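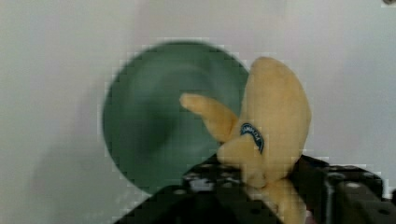 Figure 1. Plush banana held between the gripper fingers, wrist camera view.

Soft Object Sorting with a Two-Finger Gripper
Project report, Robotics Elective, Skistport Technical High School

1. What we wanted to do

Our group had one semester to get the class arm to pick up soft objects and put them in the right container. Last year's group worked with wooden blocks and left us their code and notes. Blocks are easy in one way: they keep their shape, so if you know where the block is, you know where to close the fingers. Soft toys bend and squash, and they roll over when you touch them on the side.

We picked the plush banana as our main object. It has parts that stick out in different directions, so it never sits the same way twice, and a grip that works from one side can fail from the other.

2. Setup

The arm is bolted to a bench in the Weidemann lab. The fingers are black and have mounting holes, so pads can be screwed on. A small camera sits at the wrist and looks out past the fingers. We used the Vandava control software that was already on the lab computer, and wrote our own script on top of it for opening, closing and saving pictures.

The work area has a plain light background. We tried a patterned cloth in the first week and the color detection got confused, so we went back to plain.

3. How the grasp works

The script looks for a patch of yellow, finds the middle of it and turns the wrist to line up with the long side. Then the arm moves in and the fingers close until the motor current passes a limit. That limit took most of our time. With the value from the block project, the fingers squeezed the fabric so hard that the toy popped out to one side. With a low value it slipped as soon as the arm lifted.

We ended up closing in two steps – a light close first, a short wait, then a second close after the stuffing has settled. In Figure 1 the lower part of the banana is flattened between the fingers and the rest stands up above them. A low grip like this was our best one. When we grabbed near a tip, the toy swung during the move and sometimes hit the rim of the container.

4. Results

We ran 94 tries with the banana. A try counted as good if the arm picked up the toy, carried it over and let go inside the container. In the first 28 tries we used the one-step close and only 9 were good. The other tries used the two-step close and went much better, but we changed the lighting partway through, so we do not think it is fair to give one number for all of them.

Most of the late failures came from the vision part. If the banana was lying so that one piece hid another, the middle of the yellow patch ended up too close to a tip.

The saved pictures are blocky because of the compression setting. The oval label on the toy can be found by its dark blue color but the lettering cannot be read, so we gave up on using it to tell which way the banana was facing.

5. Problems and changes

A finger screw came loose during a long run and we lost an afternoon looking for a software bug. We now check the screws before each session.

We also planned to show the arm at the Hidberg student fair in May with three different toys. We only had time to tune the banana, so the demo was one toy – the arm made 10 pickups in a row for visitors before we had to restart the script.

6. Next steps

The next group should save pictures at a higher quality and keep the lights the same from the start. The current limits are at the top of the script with a comment for each one. The folder from the block project is still on the lab computer and should stay there, as our script calls two files from it.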